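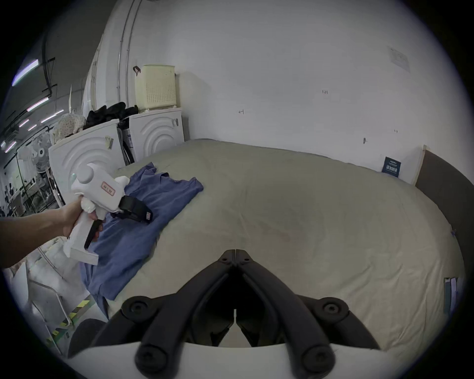 Figure 3. A blue T-shirt on a bed sheet, with a hand-held gripper at left.

3.2 Short films and their first audiences

We were thrilled by how much the Negussie collection could tell us about first-time directors. It holds 256 short films, 41 of them shot entirely on phones, and we watched every one! Phone films ran shorter and used fewer locations, yet they kept their viewers longer — a result we did not expect. The Lalik screenings, with 200 seats a night, showed the same pattern in November. Viewers there stayed for the talks afterward and filled in 900 comment cards, which we coded by hand.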